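Questions I get about the sourdough starter swap

*Last fixed up 03/01/2020. If your question isn't in this list, write to me and I'll get to it when the dough allows.*

**So what is the swap?**

You send me a stamped envelope, I send you back a little packet of dried starter, and you wake it up at home. I started doing it with a few neighbors and then Roya Shirazi put it in her newsletter and, well, 622 packets went out that first year. I had flour in my printer!

**Does it cost anything?**

Nope. Just the postage both ways. People sometimes tuck in a recipe or a dollar or a packet of tomato seeds, and I love that, but you don't have to.

**Which starters do you have?**

Three at the moment. Kallio is the rye one and the oldest, and it smells a bit like apples when it's happy. Ovutar is plain white flour, very mild, good for pancakes and pizza. Pulby is whole wheat and it's the lively one (put a plate under the jar, I mean it). If you don't name one in your letter you'll get Ovutar.

**Where did Kallio come from?**

From Vinzenz Wyss, who handed me a jam jar of it after a baking class and told me to stop using packet yeast. I asked him how old it was and he said he'd never asked either. I've seen people write online that it's a hundred years old. I have no idea where they got that.

**How do I wake it up?**

Crumble the flakes into a clean jar with a tablespoon of lukewarm water and let them go soft, maybe half an hour. Stir in a tablespoon of flour. Next day add another spoonful of each, and do the same again the day after. Once it's bubbling up well and falling back down, throw out all but a spoonful and start feeding it bigger meals.

**Nothing is happening. Did I kill it?**

Probably not! The usual thing is a cold kitchen. Mine took five days in October with the heat off, and I'd already written it a little obituary. Put the jar on top of the fridge or in the oven with only the light on, and please stick a note on the oven door. I've baked a jar. Touran Ebrahimi has baked two.

**There's gray liquid on top. Is that bad?**

It's just hungry. Pour it off or stir it in (stirring makes it more sour) and feed it. Pink or orange streaks, or anything fuzzy, that's different, and you should toss the whole thing and write me for another packet.

**Can I use tap water?**

I do. If yours smells strongly of chlorine, leave a pitcher out on the counter overnight. That won't help if your town uses chloramine, so in that case go with filtered.

**What should I stir it with?**

Whatever you've got. I used to be very strict about no metal, because that's what I was told, and then Behrouz Fallahi pointed out that every bakery he'd ever worked in mixed dough in big steel bowls.
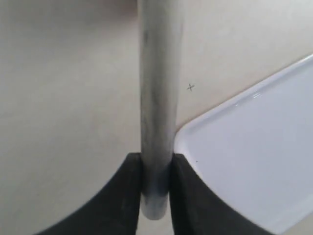 A stainless spoon in the jar for ten seconds does no harm at all. What I wouldn't do is leave one standing in there for a week, or use anything that's rusty or bare aluminum. My own favorite is the handle end of an old wooden spoon, mostly because it fits down the neck of the jar and I can scrape it off with one finger.

**Can I keep it in the fridge?**

Yes, please do, unless you bake every day. Feed it, give it an hour or two on the counter, then put it away with the lid loose. Once a week is a good feeding schedule. I've gone much longer and it forgave me, though Pulby was pretty sulky about it.

**How do I dry some to send to a friend?**

Spread it as thin as you can on parchment and leave it until it snaps. Don't rush it with a hot oven. I keep mine in paper envelopes inside a tin, and Farhad Rezaei uses old spice jars, and both work fine.

**Can you ship overseas?**

Not anymore, sorry. Customs rules are different everywhere and I lost too many packets. There's a list of people in other countries who share their own, and I'll happily pass you along to one of them.

**Is there a gluten-free one?**

Not yet! I'm growing one on brown rice flour that I've been calling Sakenum, and so far it's moody. It also lives in the same kitchen as all that rye, so I wouldn't give it to anybody with celiac disease. If you want to try it anyway just for fun, put "rice" on the corner of your envelope and I'll hang on to it until there's enough to share.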